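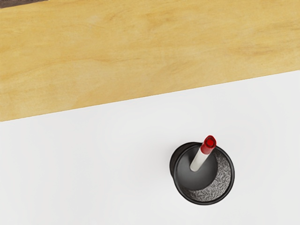 # Planning a Small Arm for the Workbench: What to Buy, and When

A tabletop robot arm for a home workshop is a bigger purchase than the price tag suggests. The arm itself took just over half of what we spent. The rest went to things we hadn't written down at the start, so these notes are mostly a list of those things.

## Start with one job

Pick one dull job and write it on a card. Ours was putting markers back in the cup at the end of the day. A white marker with a red cap, standing in a black cup, is a fair test for a first arm: the marker is light, it leans, and the fingers have to reach in past the rim without pushing the cup over.

Measure these before you look at any catalog:

- the heaviest thing you expect to lift, on a kitchen scale
- the narrowest thing you expect to grip
- the farthest point you need to reach, from where the base will be bolted
- the height of the tallest container, plus the length of whatever is coming out of it

That last one catches people. To lift a marker straight up out of a cup, the arm needs room for the cup and then the whole marker again. Stomstead's smaller arm had plenty of reach on paper but ran out of height when we mocked it up with a stick and a tape measure.

## Try it on screen first

Simulation costs nothing but evenings. Build your bench at true size, put the cup where it will really stand, and run the job from several starting points. You'll find out whether the elbow hits the shelf.

Don't trust the screen on grip. Rubber pads, slick barrels and light cups all behave differently on a real bench, so leave money for a second set of fingers.

## The budget

Our ceiling was $2,000, and we kept to it by splitting the money before shopping:

1. Arm and controller - a little more than half.
2. Gripper and spare fingers. Check whether a gripper is included. The Prula arm came with one, the Hyun did not, and the matching part was $156 extra.
3. Mounting. A steel plate, bolts and a decent clamp.
4. Power and cables. Buy the cables longer than you think.
5. A stop button you can reach with either hand.
6. $100 held back and not spent until the arm has run for a month.

Skip the carrying case and the extended software plan in the first year. Both can be added later at the same price.

## The bench

Two surfaces at different heights are harder to work across than one. If you have a raised board or a second table, decide which one the cup lives on and program for that. A plain, light work surface makes dark containers easier for a camera to pick out, but check for glare with the lamp on.

Leave clear space beside the container on the side the arm comes in from. We mark the cup's place with a ring of tape. If the cup slides when you bump it, put a disk of drawer liner under it, or drop a few large washers in the bottom.

Loose mesh linings can catch soft fingertips. Run your own finger around the inside of any container you plan to use, and file down or tape over anything rough.

## Questions for the seller

- How long do replacement fingers take to arrive?
- Is the rated load measured at full reach or close in?
- What happens to the arm when the power drops - does it hold or fall?
- Can one joint be replaced at home, or does the whole arm go back?

Get the answers by email and keep them with the receipt. Of the two sellers we asked, only one gave the load at full reach, and it was well under the number on the front of the box.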